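Computer Drop-off and Recycling: Frequently Asked Questions
Gulyás Community Reuse Depot
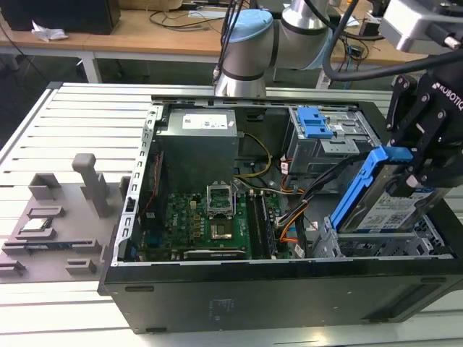
What do you accept?
Desktop towers, laptops, monitors, keyboards, mice, cables, printers and modems. They don't need to be working. We can't take televisions, microwaves or loose household batteries.

Does it cost anything?
Towers, laptops and cables are free. Monitors are $11 each, payable by card at the counter.

Where do I go?
224 Cilier Street, through the side gate. Park in the marked bays and bring items to the roller door. If something is too heavy to carry, ring the bell and we'll bring a trolley.

Do I need to book?
Not for a car boot or a ute load. Businesses and schools with more than 40 items should email first and ask for Botond Fekete.

Should I wipe my hard drive?
Yes, if you can. Back up anything you want to keep and sign out of your accounts. Drives left in machines are erased or shredded. A certificate of destruction can be issued if you ask at drop-off, but not afterwards.

Can I get something back once I've left it?
No. Check disc drives and laptop bags before you hand them over.

Do you sell refurbished computers?
Yes. Desktops start at $70 with a mouse, keyboard and power cord. Stock changes every week and we don't hold items over the phone. Concession card holders get $11 off.

Is there a warranty?
Three months on desktops and laptops, none on monitors or parts. Keep your receipt.

Can you repair my own computer?
We no longer do repairs. Vusano, two doors down, does.

Page last updated Friday, March 26, 2021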